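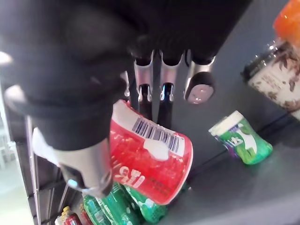
Red gum bottle held in a gripper

Can a print shop refuse a leaflet because of its message?

Posted by Zakavau, 4 June 2022

I run a two-person print shop. A local campaign group wants 22 boxes of leaflets on a subject I disagree with. We print for anyone who walks in, but I would prefer not to print this text. England, if it matters. Is refusal lawful?

Danilo Lumbao
It depends on what you are refusing. Under the Equality Act 2010 you may not refuse a customer on the ground of a protected characteristic, and religion or belief is one of them. Declining a particular message is a separate matter. In Lee v Ashers (2018, a Northern Ireland case) the Supreme Court held that the objection was to the words on the cake and would have applied to any customer.

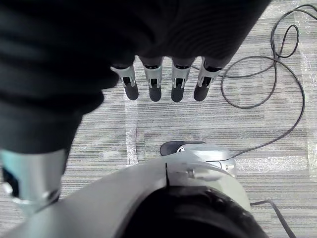
The test for you is the same: would you turn down this leaflet whoever ordered it? If so, your position is stronger. Keep a note of the reason and the wording. Some beliefs are themselves protected, so take advice before replying in writing.

Cabrera
Your shop your rules. Just say you are booked up until July.

Daltura
I would not do that. A false reason looks bad if it is disputed later.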